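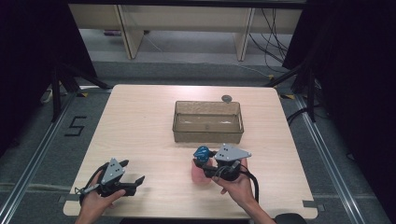
# Reusable Containers in the Dilider Dining Hall

## Background

The Dilider dining hall serves 900 lunches on a normal Friday, many of them taken out in single-use boxes. This project examined whether a deposit system would reduce that waste during the month of March.

## Method

The group introduced 620 reusable containers, purchased from Sellulgate with a student activities grant. Each borrower paid a two-dollar deposit, refunded at either return point – the main entrance or the library lobby. Staff recorded loans and returns at closing time.

## Results

Borrowers took out containers 2000 times over the month. At the final check, 185 containers had not been returned. Most late returns came through the library lobby, where the shelf was often full by early evening.

## Discussion

The loss rate was higher than the group had planned for. A larger deposit may help, although students on meal plans objected to paying one at all. Washing capacity also limited the trial on busy days, and the dining hall has asked that any second trial begin after the new dishwasher is installed.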